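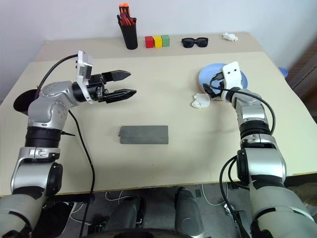 Issue 3 – Page 137

Section 8. Preparing the Drellow two-arm table for an open day

8.1 Purpose of this section

This section sets out how the two-arm table is to be prepared, shown to visitors and closed down during an open day at the Halliday building. It applies to the table-clearing demonstration only. Instructions for the lifting demonstration are given in Section 9.

The person in charge of the table is referred to as the operator. The operator must have completed the Sturkar induction and must have signed the register at the front desk before the doors open.

8.2 Setting out the table

1. Check that the front board and the rear strip are level with each other. Do not begin if either one moves when pressed by hand.

2. Place the small items along the rear strip. The usual set is the pen cup with its markers, the red, yellow and green blocks side by side, and the folded sunglasses.

3. Lay the grey pad flat in the middle of the table, with its long side facing the front. A slight crease at one end is acceptable. A pad that will not lie flat should be exchanged at the stores.

4. Set the light blue plate on the right-hand side, within reach of the right arm. A crumpled tissue may be left beside it as an item to be cleared.

5. Follow each cable by eye from the gripper to the floor. The cables must hang freely and must not be trapped under an item on the table.

Note: Only items on the approved list may be used. Visitors often offer keys, telephones or coins for the arms to pick up. These offers should be declined politely.

8.3 Starting the arms

1. Ask everyone to stand behind the floor line, which is marked 800 mm from the table edge.

2. Switch on the supply at the wall, then at the control box. Wait for the steady green lamp.

3. Select program 198 and press Home. Both arms will move slowly to their resting positions.

4. Open and close each gripper once, beginning with the left.

5. Announce clearly that the demonstration is about to start, and press Run.

Caution: Cables cross the floor beneath the table. The operator must not step into this area while the arms are powered, and bags or coats must not be put there.

Caution: Keep one hand near the stop button throughout the run. If a visitor crosses the floor line, press it at once. Do not wait for the arm to finish its movement.

8.4 During the visit

Groups are received at the times shown on the Drultmont visit sheet. Each group should be given a short spoken introduction before the first run. Questions are best taken between runs, with the arms at rest.

If an item is dropped on the table, allow the program to continue. If it falls to the floor, press Pause and leave it where it is until the group has moved on – the operator may then collect it with the power off.

Photography is permitted from behind the floor line. Flash should not be used, as it can disturb the cameras on the arms.

8.5 Closing down

1. Press Home and wait for both arms to stop.

2. Switch off at the control box, then at the wall.

3. Return the small items to their tray and throw away any used tissue.

4. Enter the number of runs and any faults in the table log.

Faults that prevent a further run must be reported on the same day to Deolinda Mendes, Visits Office. The table should be left switched off, with a notice on the control box, until she has confirmed in writing that it may be used again.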